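Cletwood workshop notebook
09/06/2022
Bench 2, casein paint and limewash

Still on the question of why the casein goes lumpy. I write it longer than usual so that whoever takes the next batch doesn't have to ask me.

Yesterday's batch was made with the curd powder from the new sack (Zuvmont, the paper one with the blue tape). I soaked it overnight in cold water, as with the old sack. This morning it was thick on top and still grainy at the bottom of the bucket. I stirred it by hand first, then with the paddle at the lowest speed. The grains went smaller but they did not go away. After passing it through the fine sieve I had 17 grams of hard bits left, dried and weighed. With the old sack it was so little that I never weighed it.

What I changed today:
Water first in the bucket, powder after, slowly, with the paddle already turning. Before, I did the opposite, a bad habit from mixing plaster.
Soaking time 6 hours and not overnight. I wanted to see if the long soak helps at all.
280 grams of powder for the batch, same as before.
Lime putty added in 2 portions, with a rest between them.

Result: much better. There is a little grain but it goes through the sieve with the brush. The smell is also milder. I can't say yet if it is the order of adding or the shorter soak, because I changed both at once. I know, I know. Tomorrow I will repeat with the overnight soak and everything else the same.

Colour tests. I painted three boards, the two lime plaster ones and the one with old gypsum skim. Pigment was the yellow earth from the Fastlow tin, ground in water beforehand. On lime plaster the first coat looks almost transparent when you put it on, and then it comes up while it dries. I was too impatient with the second coat on board one and it pulled the first coat off near the corner. Boards two and three I left alone until after lunch and these are fine.

The gypsum board is doing what I expected, it drinks unevenly. You see every place where the skim was sanded. A thin coat of casein without pigment underneath should help, we did this for the Zacharias stairwell and the colour stayed even there. I did not try it today because I had no clear casein left over. Please keep a jar next time instead of pouring everything in the colour!

Rubbing test with a dry cloth, board two: a small amount of yellow on the cloth. With the damp cloth: more than I would like. It is too early to judge, it needs some weeks. I marked the back of each board with pencil, with the date and the batch letter. Please don't use marker on the backs, it came through on one of the old limewash boards and now we can't show this board to anyone.

Small things:
The paddle has rust where the shaft meets the head. I cleaned it and oiled it but it should be replaced before it gets into a white batch.
The fine sieve must be rinsed immediately. Casein with lime in it dries like glue, well, it is glue.
The goggles from the hook are scratched. I used my own. Lime putty in the eye is no joke, so I would like to order two new pairs in June.
The shelf over the sink is not for pigment tins. The lids get damp and then we have the same trouble as with the red.

To do:
Repeat the batch with the long soak.
Clear casein on gypsum, one coat and two coats.
Ask Zuvmont if the grind has changed, the powder feels coarser between the fingers than the old one.
Look at boards two and three again before starting anything new on that bench.

One more question for the others. Do we want to keep the recipe by weight or by volume? By volume is quicker on site, but the new powder is heavier in the scoop, and I think part of our trouble comes from there. For me it is weight, always, and the small scale can travel in the box with the brushes. If somebody has a strong opinion for volume, write it under this entry – I will read it before I copy the recipe to the wall sheet.
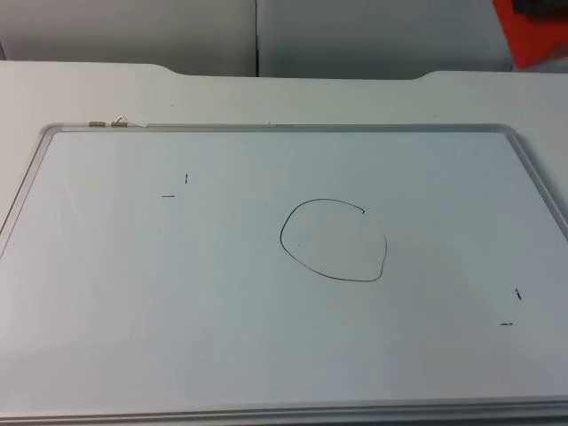
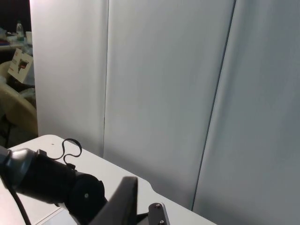
Reading time: 4 minutes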